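Search tickets
Search all products
Popular searches: password reset, mailbox, billing

Mail migration from legacy dial-up accounts: folders missing after import
Posted 21/02/2022 by Samira Zoubi
3 comments | 2 shares

Status: Resolved
Product: Kaewmanee Mail, Business tier
Ticket: 3048

Hello everybody, and thank you in advance for reading, as I do tend to go on a bit when I write these.

We are a small publishing office and we have been with Dredance for longer than I care to admit. It started out as our dial-up provider, back when the phone line was tied up all morning and my mother-in-law could never get through, and then it became our email provider, and then it got bought, and the name on the bill changed to Mirkgate. Through all of that our addresses stayed the same, which I was very grateful for (they're printed on the back of a great many books!). Last November we had the letter saying that the old Dredance mailboxes were going to be retired and that we should move everything to Kaewmanee, keeping our addresses. The letter was friendly enough and the steps looked simple.

I ran the import tool on our shared mailbox, the one called "rights," over a long evening. The progress bar went along nicely until it reached 99 percent, where it sat for a good while, and then the page told me the import was complete. I went to bed quite pleased with myself.

The next morning my colleague asked where the foreign editions folder was. It wasn't there. Neither was anything else that had been filed inside another folder. The top level had all come across, with the dates right and the attachments opening as they should, but any folder inside a folder was gone, and the mail in it too.

What I tried before opening this ticket:

Signed out and back in on the web page. No change.

Signed in from a different browser, and then from my phone. Same short list of folders in both.

Looked under Settings, then Folders, then Show Hidden. Nothing was hidden except Junk, which I'm happy to leave that way.

Searched for a message I knew was in the foreign editions folder, a long one from a translator with a very particular subject line. No results in the new mailbox. I then went to the old Dredance web page, which is still up for now, and found it there in a few seconds. So the mail is safe in the old place, and I can't tell you what a relief that was.

Ran the import again. I got a message that said "Source already linked" and it wouldn't go any further.

I also called the Mirkgate phone line, where a very patient young man told me that on their side the account shows as moved, and that anything from here on is a question for Kaewmanee. I do understand that, but it does leave a customer standing in the hallway between two doors. He gave me a reference number and suggested I write here.

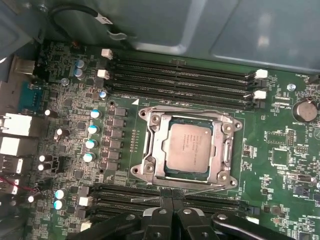
Jirayu Rungrueang: Hi Samira, please don't apologize for the length, it saved me from asking half my usual questions! Your old mail is safe and the retirement date doesn't touch accounts with an open ticket, so you can take your time over this. I have a good idea what happened. The old Dredance servers separated folder names with a period, so "Foreign Editions" inside "Rights" was stored as one long name with a period in the middle. Our import tool expects a slash. When it can't make sense of a name it is supposed to stop and ask you, and in your case it looks as if it skipped the folder and carried on. Could you do two things for me when you get a minute? First, open the import report (Settings, Account, History, then the small arrow at the right of the line) and tell me whether you see any lines that begin with the word "deferred." Second, let me know if anyone in the office still picks up mail from the old server with a desktop program. An old program that stays connected can keep a folder locked, and I'd like to rule that out before we go again.

Samira Zoubi: Thank you, Jirayu, that is a very kind answer and I feel better already. I found the report, though I had to hunt for that arrow. Yes, there are "deferred" lines, a whole long run of them near the bottom, and every one is a folder that we're missing. I wish the completion page had mentioned them, as I'd never have thought to look.

As to the desktop program, I walked around and asked. The front office computers all use the web page. The one in the back room, where we keep the old catalog files, still had a mail program set up to check the Dredance server every few minutes. I have closed it and taken it out of the startup list, and put a sticky note on the monitor so that it stays closed. Should I remove the account from it altogether? I'm nervous about that, as I have a memory of somebody deleting an account once and the mail going with it.

Jirayu Rungrueang: Closed is fine, please leave the account in place. If it was set up the older way (POP, in the account settings) there may be mail on that computer that isn't on any server, and we wouldn't want to lose it. It would be worth checking that before the machine is ever replaced.

For the folders, I've released the link on our side, so the "Source already linked" message should be gone. When you run the import again, please do it this way:

1. Choose "Import from another provider" and pick Dredance from the list. Don't pick Mirkgate, even though that's the name on your bill. The Mirkgate entry is for accounts opened after the sale and it uses different server settings.

2. On the second page, open "More options" and change the folder separator from Automatic to Period.

3. Turn on "Skip messages already imported." Without it you'll get two of everything at the top level.

4. Start it and leave the page open. It will sit near the end for a long while again. That's the checking step and it's normal for an older mailbox. 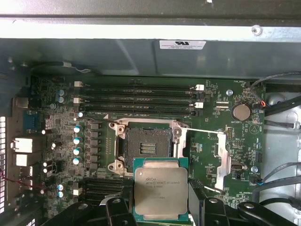

Processor and socket, workstation with the case open.

Samira Zoubi: I followed the steps exactly, with a cup of tea beside me, and I'm so glad you warned me about the name, as I would certainly have picked Mirkgate. The separator setting was just where you said. It did sit at the end for ages. I left it alone and went home.

This morning the folders are back! Foreign Editions, Permissions, the old contracts, all inside one another the way they used to be. I searched for the translator's message and up it came. I opened the report and there isn't a single deferred line in it.

There is one small thing left over. A folder that we had named "St. Clement" has come across as a folder called "St" with another folder called " Clement" inside it. I suppose that's the period again. The mail is all there and I can drag it where it belongs, so I'm only mentioning it in case it helps the next person.

Jirayu Rungrueang: Wonderful news, and yes, you have it exactly. With the separator set to Period, any folder that has a real period in its name gets split. Make a new folder with the name you want, move the mail into it, and then delete the two leftovers. I've added a note about this to the help page, along with your remark about the completion message. The team that looks after the import tool has it on their list now, though I can't promise a date.

A last word about your addresses. The forwarding between Mirkgate and us is handled through Sitevden, and you may get an email from them asking you to confirm that you own the domain. It's a real message and it should come to the billing contact. Please do answer it, or the forwarding will pause until somebody does.

Samira Zoubi: It came yesterday and I nearly threw it out! I've confirmed it now. You can close this one, with my thanks, and the thanks of the whole rights desk. If I find anything odd when we move the "orders" mailbox I'll open a new ticket and put this number in it.

Ticket closed by requester.

Was this ticket helpful? 2 people found this helpful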